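Why did the robot drop the dishes?

You may have seen videos of robots folding shirts or pouring drinks without spilling a drop. They look clever. Before you believe it, ask how many times they tried.

A robot arm called Flillia had one simple job: pick up a clear round dish and put it down somewhere else. The company that built it, Zutura, said it was ready. Then it was tested 300 times, and it got the job wrong 114 times. Sometimes it closed its fingers on thin air. Sometimes it pushed down too hard, and a dish cracked.

You would not let a friend carry your dinner with a score like that.

So what went wrong? Part of the trouble was seeing. A clear dish on a white table is hard to spot, even for you. You notice a thin shiny edge and your brain fills in the rest. Flillia's cameras often missed the edge, or mistook a reflection for a dish. 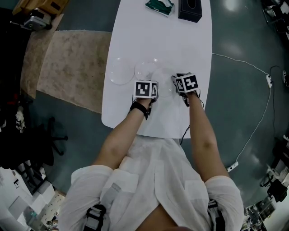
The other part was learning. Many robots learn by copying people. A person does the job by hand, wearing cubes covered in black and white squares. A computer looks for the squares and works out where each hand is and which way it is turned. Do that enough times and the robot has something to copy.

But squares can be hidden. If one hand passes in front of the other, the computer may have to guess. Flillia had learned from about 90 goes, and 3 of them had bad guesses in them. Did those few cause all the trouble? Zutura said yes. I doubt it, because a robot that can't find the dish will miss it however well it was taught.

In December the company added a rule: if Flillia isn't sure where the dish is, it must stop and wait for a grown-up. It breaks fewer dishes now. It also spends a lot of time waiting, and the company's adverts don't mention that.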